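Studio walk-round before a Stavemero recording, with comments
Wollow, Stage 2 and the guest corridor
January version

I fill this in every time we tape an evening of Stavemero, usually starting just after lunch while the set is still quiet and the kettle is working. Several of you on other chat shows have asked for a copy, so I have left my comments in more or less as I wrote them - forgive the rambling. They come from the last family special, when we had a well-loved soap actress on the sofa and three generations of her relations waiting backstage.

THE SET

Sofa and armchairs: legs tight, castors locked
OK. The left-hand armchair had a slight rock to it, and props put a new foot on before rehearsal. Please do sit in every chair yourself and lean back properly, the way a guest does when the host has made them laugh.

Step up to the platform: edge strip visible from the guest entrance
OK after a second go. The strip shows up nicely under the working lights but faded away under the purple wash we use for the entrance. We replaced it with the paler sort. Remember that guests come through that door in heels they've often had on for ten minutes at most, looking at the audience and waving.

Coffee table: corners, glassware, flowers
One fault. The vase was too tall and much too easy to catch with an elbow. Swapped for the low bowl. The water glasses are the heavy ones now and everyone seems happy with them.

Cables across the floor
OK. All under ramps apart from the run to the piano, which was taped down and then checked again at 4 pm once the band had moved everything, as bands will.

LIGHTS AND RIGGING

Safety bonds on all hanging lamps
OK. Valtar counted 74 lamps on the grid and signed for each of them. I like to have their sheet stapled to mine, so that whoever does the next show isn't hunting through two folders.

Big screen for the clips
Comment only. It was fixed soundly and the back was fenced off, but we had coats hung on the fence by the time the audience came in. Coats to the rail, please, however lovely the coat.

Haze machine
Not used. The guest had asked us not to, on account of her voice, and I thought the entrance looked just as grand without it.

AUDIENCE

Seats, aisles and exits
OK. The seating is passed for 400 and we issued 247 tickets, so there was plenty of room, but people do love to spread their bags into the aisle when there's a free chair beside them. The warm-up act now asks for bags under seats as part of the patter and gets a laugh for it.

Exit signs lit, doors opening freely
One fault. The far door on the right was sticking at the bottom. Planed and rehung before we let anybody in. I'd have held the queue outside in the drizzle for that one, and said so.

Handrail on the seating bank
OK, although it wants a good clean.

GUEST CORRIDOR AND FAMILY ROOM

Dressing-room doors: open from inside without a key
OK, all tried from the inside with the door shut.

Mirror bulbs
One fault. A cracked bulb in the second room along, replaced by the house electrician. Make-up had noticed it the day before and very kindly written it on a napkin, which I found later. There is a fault book on the hook by the fridge!

Family room: plug covers, heater guard, blind cords tied up high
OK. The heater guard belongs to Van Leeuwen and goes back with the rest of the hired furniture, so we shall need to ask for it again next time. It isn't on the standing order.

Hot drinks
Needs doing. The urn was on a table with a long cloth, and a long cloth is just the thing a toddler will hang on to. I took the cloth off myself and moved the urn to the high counter. I'd like that to be how the room is always set.

Signing in and out for under-sixteens
OK. Every child had a named adult and a chaperone from the production. The one wobble came at the end, when grandparents and parents each believed the other lot were taking the little ones home. All sorted in a minute or two, but I have added a line to the form for who collects.

Photographers
OK. Kept to the corridor side of the double doors. The family had agreed to a group picture on the sofa after the recording and to nothing backstage, and everybody stuck to it.

STILL OPEN

Family room urn to be fixed on the high counter.
Heater guard to go on the standing order.
Handrail to be cleaned.
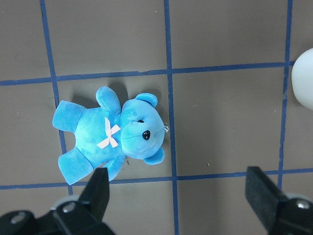
A reader on another chat show wrote in to say that their urn had been moved to a high counter too, and that it then stood right under the smoke detector and set it off during a recording, so would I please add a line about looking up before choosing the spot.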